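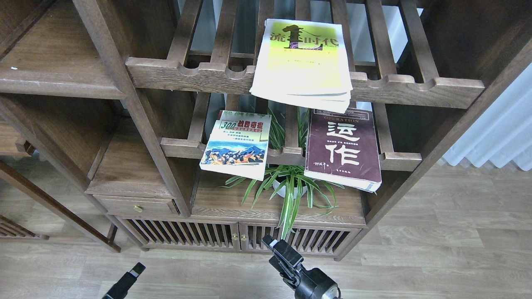

Wanura W-100 Hydraulic Gantry

The W-100 is our favorite machine in the yard, and we're happy to talk about it all day. It is a four-leg hydraulic gantry built for the jobs where a crane won't fit: press changes, transformer swaps, generator installs, mill stands, anything heavy that lives under a low roof. Rated capacity is 100 tons at full height on all four legs, and the whole system rides on its own track, so you can lift, travel and set down in one setup.

We put two of these to work at our Nindstead shop before we ever offered them to customers, and the crews took to them right away. The legs roll off the trailer on their own wheels, the header beams pin on with hand tools, and the hoses are color matched to the ports (a small thing, but you'll love it at five in the morning).

What it lifts and where it fits

Retracted, each leg stands 87 inches tall, low enough to go through most plant roll-up doors standing up. Fully extended, the top of the header plate sits at 265 inches. That's a great range for a machine this size, and it covers most of the press work we see without any cribbing under the track.

Specifications

Rated capacity, four legs: 100 tons
Retracted height: 87 in.
Extended height: 265 in.
Track gauge: 56 in.
Lift stages: three, with rated load on every stage
Travel drive: hydraulic, two powered legs
Controls: wireless, with wired backup
Power: electric, three-phase; propane unit on request

Controls

Everything runs from one Clernura handset. Each leg reports its height and load to the screen, and the system trims the flow to keep all four legs level as they rise. If one leg gets out of step, the lift stops and the screen shows which one. You can also run any leg alone for leveling, which is wonderful on an old floor that slopes toward the drain.

The wired backup plugs into the power unit and gives you the same functions. We ask every operator to run a short up-and-down cycle on it before the load is hooked up.

Track and header beams

Track comes in 10-foot and 20-foot sections with bolted joints. Floors have to be checked before we set it. Send us the slab drawings if you have them, and tell us about pits, trenches and tunnels even if they've been filled in. Mats and spreader plates are available and we'll work out what you need.

Header beams are sized to the job. Standard beams are in stock, and longer ones can be brought in with a little notice. Fraser side-shift units fit on top of either kind and let you move the load across the beam while it's hanging - really handy for threading a press crown between columns.

Included with every rental

Four legs with power unit and hoses
Handset, charger and wired backup
Track for one 40-foot run
Four lifting links with current inspection papers
Operator manual and load charts, printed

Not included: header beams, side-shift units, mats, slings, shackles and freight.

With or without a crew

You can rent the W-100 bare if your operators have been through our two-day class. The class is held at Nindstead and includes a full day of hands-on lifting with test weights. If you'd like us to do the work, we'll send a supervisor and crew along with the gantry, plus a lift plan for your safety people to go over ahead of time.

Transport

One complete system with standard beams travels on a single flatbed. Legs are picked from the marked fork pockets only. You'll need a 15,000-lb forklift on site for unloading, or ask us to bring one.

Availability

Page updated May 31, 2021. One system is out on a turbine job through the end of June, and the other is in the yard and open for booking. When you ask for a quote, please include the weight of the load, its overall size, the lowest overhead clearance along the path and how far it has to travel. A rough sketch is plenty to get started.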